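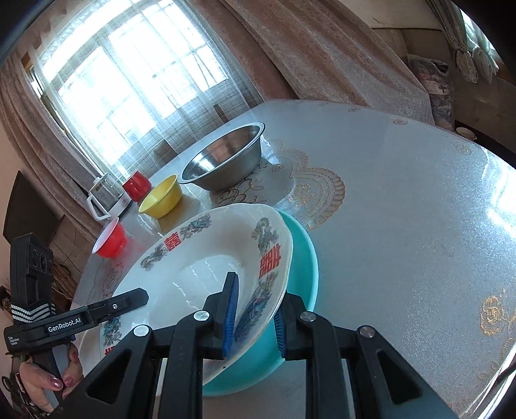
2020年9月 工作记录 餐桌收拾,大盘的放法

又回到大盘子的问题。手册(Skatomero那份第2版)上写,大件先收,平放,盘底朝下,小碗叠在上面。我一直不太信这条。写的人大概用的是方桌,木头面,四角都能站人。圆桌,上面再铺一层滑溜溜的东西,平着推一只大白瓷盘,我看迟早要推出事来。

先把桌上的东西记一下,免得下回又争“当时到底有什么”:双喜字的大白盘,不锈钢盆,黄色小塑料碗,红杯子,带提手的玻璃壶,还有一只青绿色的塑料盆。盘子上除了喜字还有花鸟一类的纹样,边上画得最密。釉上的花最怕磨,所以我反对往上叠不锈钢盆。有人说釉下彩磨不掉,可是谁也没拿出依据说它是釉下彩。没查清之前,按会掉色处理。

关于竖放。Nudelell那边的同事推荐把盘子立起来靠在塑料盆边上,说塑料软,不伤瓷。软是软,可塑料盆自己也轻,盘子重心一偏,盆跟着跑,两样一起走。要这么靠,盆里得先有点分量,或者盆背后顶着别的东西。空盆靠大盘我不赞成。这一条他们的说明里只字未提,我怀疑根本没在圆桌上试过。

拿盘子的位置也要写清楚。捏边可以,但只捏一个点的话,盘子会绕着那个点转,边越薄越明显。应当一手捏边,一手托底。我在三月的记录里已经写过一遍,看来没人翻。

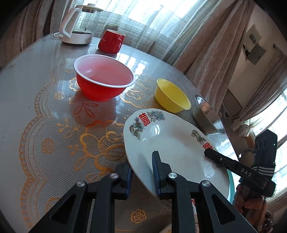
再说碗。按颜色分还是按材料分,Lirnenik的那张表主张按颜色:红归红,黄归黄。好看是好看,收起来没道理。红色大碗口沿厚,黄塑料碗小,不锈钢盆的边又是卷的,三样口径和软硬都不一样。我的意见是按材料:塑料跟塑料走,金属单独走,瓷的垫布。红杯子不进碗摞,单放,把手朝里。

电水壶永远最后动。先看插头,再看壶里有没有水,盖子扣好,然后才提。壶靠桌子远的那一侧放是对的,伸手够大盘的时候袖子碰不到。但电线会在壶背后拱出一个圈,容易挂东西,收之前先把线理顺。这个步骤四份流程里有三份没写。

桌面的问题比餐具麻烦。蕾丝花样的桌面看着漂亮,实际用起来有两个毛病:
一,反光。靠窗这张桌子,光一强,红碗红杯在桌面上都拖一块红影,擦桌子的时候分不清是影子还是菜汤印。我的办法是侧过头贴着桌面看,笨,但管用。
二,花纹太满。金色花边里头落一粒米根本看不见,只能用手摸。

Economou的清洁剂宣传单说“一擦即净,不留痕迹”。目录编号306那一款。试之前我不发表意见,试之后大概意见也不会好到哪去。先在桌沿底下找一小块试,别一上来就往正面喷。要是发雾,正面就毁了。

另外有人提议窗帘拉严了再干活,省得反光。我不同意。纱帘留着就行,全拉上以后白盘子上的油印更看不出来,洗完还得返工。反光烦归烦,至少能照出脏来。

待办:
大盘的盘底量一下圈足直径,看青绿色盆的口沿能不能卡住。
垫布找两块旧的,新的掉毛。
手册里“平放”那条先打问号,别删,等换一张方桌再比一次。
玻璃壶的内壁水垢下次一起处理,用白醋还是柠檬酸没定,我倾向柠檬酸,醋味太久散不掉。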